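The Second Life of the Office PC

By the features desk

Every office has the closet. Ours is by the back stairs, door doesn't shut right, and inside it the old desktops are stacked up like firewood. Somebody meant to deal with them in January. Then it was a different January.

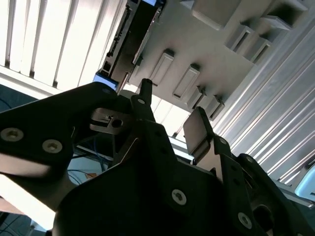
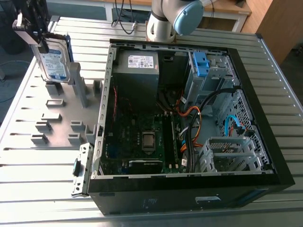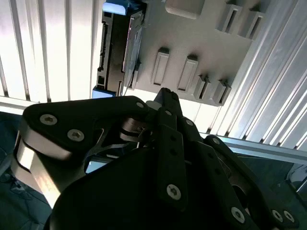
So we went looking for people who do deal with them. First stop Plemedholm, the repair shop in the old carpet warehouse, open from 7 in the morning, coffee terrible, parking worse. They take in towers from schools, dentists, a tax place that closed. Last year they sent 255 of them back out the door working. Most went to families who had been doing homework on a phone.

What kills an office PC? Mostly a calendar. The lease runs out, the warranty runs out, the software stops getting updates and the whole lot gets replaced in one go, good ones and bad ones together. The fix, when there is one, is boring. Clean it. New drive. More memory if there's a slot free. The shop charges $80 for the full treatment and says it has not put the price up in 2 years, which they are proud of and also a little worried about.

The hard part is data. People will hand over a machine with everything still on it, payroll, wedding pictures, scanned passports, the lot. Plemedholm wipes every drive before anyone looks at anything else and mails the owner a slip saying so. If a drive won't wipe it gets punched. Big green lever, very loud, kids love it on open days.

Then the money, because there's always the money. Drotance, the recycler across the county line, pays by weight. Copper good, circuit boards good, plastic nobody wants. A dead tower is worth less than lunch. A working one is worth a lot more to the right person, but somebody has to find that person and carry it up their stairs, and that costs too. The folks at Drotance were pretty frank about this. They'd rather get the scrap after it has had a second owner. Comes to them in the end anyway.

Amissah does it another way. It's a lending library, more or less, run out of two rooms over the pharmacy. You borrow a computer for a school year and bring it back. If it breaks you bring it back sooner. No fee, no credit check, one form. The waiting list was long when we visited and got longer while we stood there, the phone kept going.

And Zirkalness, smallest of the bunch, only does parts. Shelves and shelves of them. Power supplies, fans, weird little cables you threw out last spring and now need. They sell to hobbyists mostly, and to a bowling alley whose scoring system runs on a board thats older than the staff. We spent far too long in there. Came home with a keyboard, a good clacky one.

If you've got a closet like ours, a few things we picked up. Call first, they all fill up. Leave the power cord with the machine. Write the login password on a bit of tape or at least remember it. Take your own files off before you go, don't count on anyone doing it for you. And don't wait untill the whole closet is full, a five year old tower is useful to someone and a twelve year old one mostly isn't.

We took ours over in two carloads. The closet door still doesn't shut.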